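Home | Syllabus | Lecture Notes | Problem Sets | Contact

Last updated 1/13/25

Unit 3: Measuring Physical Activity in Young Children

Reading for this unit: course reader, section on movement sensors; the Hulme handout on parent diaries.

3.1 What is being measured

Physical activity is any body movement produced by muscle that raises energy use above rest. Exercise is a narrower term for activity that is planned and repeated with fitness as the aim. Children under six do very little exercise in this sense. Their activity is short, broken up, and mixed in with play. A bout may last only a few seconds before the child stops, squats, or changes direction. This pattern drives most of the choices in this unit.

Four properties of activity are usually recorded: frequency, intensity, time, and type. No single method records all four well. Before choosing a method, state which property the study question depends on.

3.2 Parent and teacher report

Report methods include recall forms, daily diaries, and checklists filled out by child care staff. Cost per child is low and the burden on the child is zero. The main weakness is error in recall. Adults remember a long trip to the park and forget the many short bursts of running inside the house. Adults also tend to report what they believe is expected of them, so the error is not random and does not cancel out in a larger sample.

Use report methods for type and setting (indoor, outdoor, alone, with others). Do not use them as the only source for intensity.

3.3 Direct observation

A trained observer watches one child for a fixed interval and then records a code during a second interval. A common pattern is 20 seconds of watching followed by a recording period. Codes run from still, through slow movement, to fast movement. The observer also codes the setting and whether an adult prompted the activity.

Agreement between observers must be checked before data collection and again during it. Simple percent agreement is inflated when one code is much more common than the others. Report kappa as well. In the Stivitz data set used for Problem Set 2, "still" is the most common code, and the two statistics differ enough to change the reading of the results.

Observation is costly in staff time. It also suffers from reactivity: children look at the observer, approach, and ask questions. Discard the first visit or use it as practice.
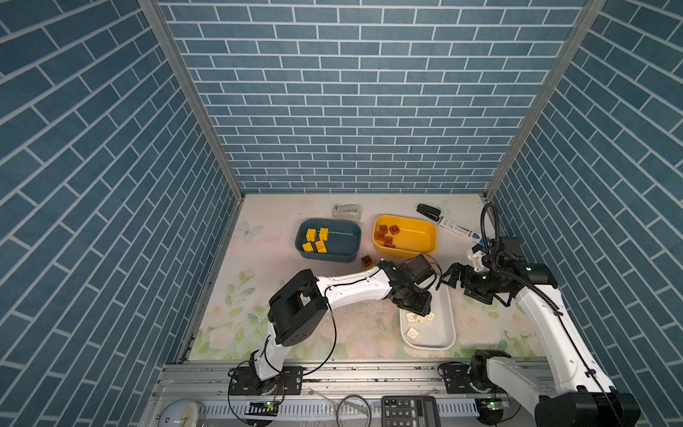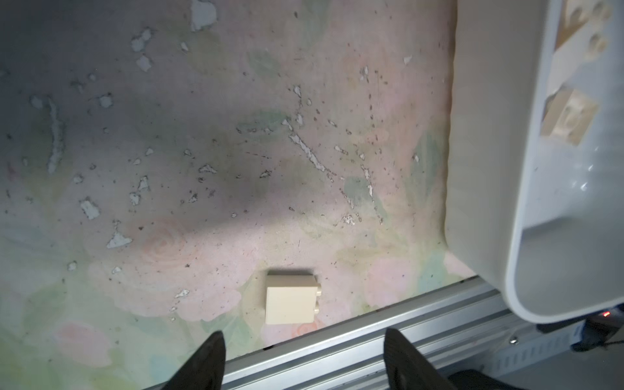
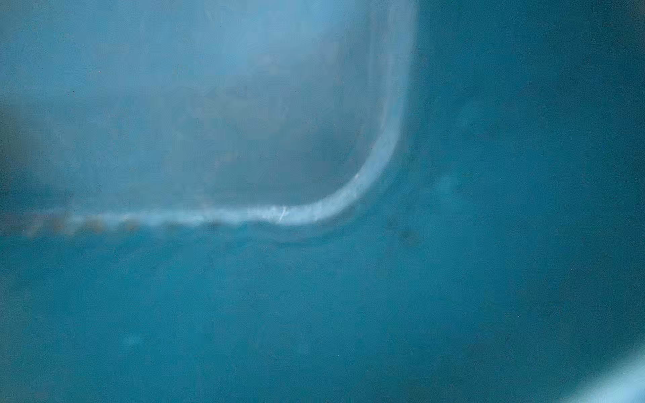

Notes prepared by Bożena Witkowska, with revisions by Živko Spahić

3.4 Accelerometers

An accelerometer worn at the hip or wrist records acceleration many times per second. Older devices reduce the signal to "counts" summed over a set period called an epoch. Newer devices keep the raw signal and leave the summing to the analyst.

Epoch length. Long epochs blur short bouts. Suppose a child runs for ten seconds and stands for fifty. With a 60-second epoch, the whole minute may be scored as light activity and the run disappears. With shorter epochs the run is kept. For preschool samples, use epochs of 15 seconds or less and report the length in the methods section.

Cut points. A cut point is the count value that separates one intensity level from the next. Cut points are set in a calibration study and hold only for the device, body site, epoch length, and age group used there. Scaling a cut point to a new epoch length by simple division is common in student work - it assumes that counts are spread evenly within the epoch, and with young children they are not.

For the class exercise, assume an Avik hip unit with these values per 15-second epoch:

 Still: under 200
 Light: 200 up to 700
 Moderate to vigorous: 700 or more

These values are for practice only and should not be carried into a thesis.

Wear time. A child who removes the unit produces zeros, and so does a child who is asleep. Non-wear rules flag long runs of zeros. A short rule discards real quiet time; a long rule keeps false quiet time. State the rule used, the minimum hours for a valid day, and the minimum number of valid days.

3.5 Worked example: the Baran file

The Baran file holds one row per child, 269 rows in all. Each row gives age in months, sex, site, valid days, mean daily wear time, and mean daily minutes at each intensity.

Step 1. Drop children with fewer than three valid days. Compare the dropped group with the kept group on age and site.

Step 2. Check whether minutes of activity rise with wear time. If they do, adjust by using wear time as a covariate or by expressing activity as a percent of wear time. Do not do both.

Step 3. Fit the model with site as a random effect. Children at the same site share staff, yard space, and daily schedule, and their values are correlated. Ignoring this makes the standard errors too small.

Step 4. Repeat with the alternate cut points in the second tab. Report both results.

3.6 Linking activity to later outcomes

A link between early activity and a later health measure does not show cause. Family income, diet, sleep, and birth weight may affect both. Repeated measures help with the order of events but do not remove shared causes. Children lost to follow-up are also a concern when the loss is related to activity or to health. Papadakis and Kalinowski will cover methods for missing data in Unit 5.

Before the next meeting

Complete Steps 1 and 2 on the Baran file. Bring a printed copy of the output. Students using the Lanus package should note that it codes missing wear time as zero by default - change this setting before running Step 2.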